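Ticket 431: Gripper drops or fails to lift soft items, bin-to-bin cell
Project: Grinda (shared workshop, back bench)
Status: Closed, one follow-up open
Priority: Normal
Component: End effector / pick routine

Summary

Pick routine runs from the front bin to the rear bin. Hard items transfer without trouble. Soft or shaggy items either stay in the bin or fall on the way up. The controller logs every one of these as a successful grip. No fault code, no protective stop.

Setup

Arm on the right side of the bench, two gray bins in line, metal finger gripper. Air comes from the shop line through the Privitz regulator. Pick script is Melis, branch "bench". Bins are located against the wooden strip and the clamps, so bin position is taken as fixed.

Steps to reproduce

1. Home the arm from the handheld controller.
2. Load the front bin with mixed items, at least one of them soft.
3. Start Melis in single-pick mode.
4. Select the soft item as target.
5. Watch the lift. The item slips before the gripper clears the bin wall.

Expected: item held until release over the rear bin, or a failed grip reported.
Actual: item lost, grip reported OK, arm completes the full move and opens over nothing.

Log

Tuesday, first entry. Ran 60 picks with a mixed load. All the losses were on soft items. Checked the regulator first, as it had been turned down for another job on the bench. It was back at the normal setting. Swapped the supply hose anyway. No change.

Tuesday, second entry. Checked finger alignment with the arm at home. Fingers meet evenly at the tips. One linkage pin had some play and was replaced. Hard items look the same as before, soft items still drop.

Tuesday, third entry. Added a print statement after the close command. Melis waits for the close timer and then sets grip_ok to true. It never reads the finger position. That explains the false OK in the log. It does not explain the drops, so I am treating it as a separate fault under the same ticket.
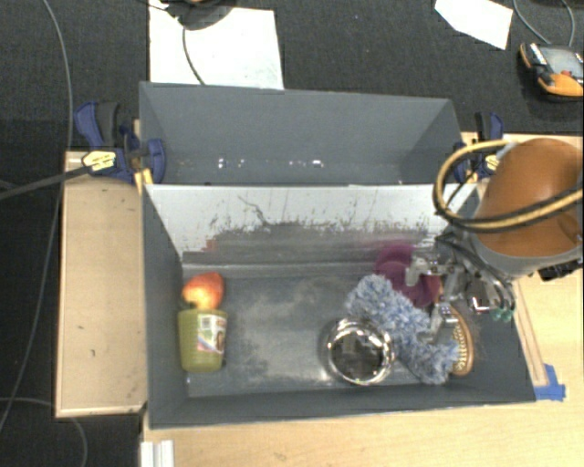 Pick height is set in Melis by one value, the top surface of the target plus a fixed offset. On a rigid part the top surface is a real stop. On something like the blue and white duster head the camera returns the tips of the fibers, so the fingers close in the fluff and pull through it on the lift. Items lying against each other add to this. With the duster across the purple dish-like object and up against the oval brush, the height map reads them as one lump and the target point moves toward the highest part of it.

Changed the offset in the config:

pick_offset_soft = -2
units = cm
close_delay_ms = 3000

The longer delay is for testing only. It gives time to look at the fingers before the lift starts. With the lower offset the gripper reaches the core of the duster and holds it on most picks. The remaining losses were with the duster lying over another item, where the lower finger stops on the item underneath.

Next entry. Tried a more negative offset. Finger touched the bin floor and the arm went into protective stop. Recovered from the handheld controller, no damage found. Value put back to -2. Do not go lower with these bins.

Next entry. Wrote a grip check that reads finger position after the close. If the fingers are fully closed, grip_ok is set to false and the arm goes back for one retry. The first version failed on thin items, which leave the fingers nearly closed. Moved the threshold and added a second read after a short lift. Thin items now pass and empty grips are caught.

Next entry. Installed the Savis finger pads (the softer set) to get more friction on fibers. Small improvement on the duster. Worse on the metal bowl, where the pad folds under at the rim and the bowl tilts. Pads removed. The bare fingers stay on until someone wants to try the harder set.

Root cause

Two faults. Pick height was taken from the outer surface of soft items with no allowance for compression. Grip confirmation was based on a timer and did not read the gripper.

Fix

Separate offset for items tagged soft. Position-based grip check with one retry. Close delay put back to its normal value after testing. Config and script are merged to "bench". Anyone with a local copy on the workshop laptop needs to pull before the next run, or the old timer check will still be in use.

Open item

Items that overlap are still read as a single object. Workaround: spread the load by hand before starting, or pick the top item first in single-pick mode. A proper fix needs segmentation on color as well as height and will get its own ticket.

Also noted, not part of this ticket: the hose loop at the upper link should be tied back before the arm is run at full speed.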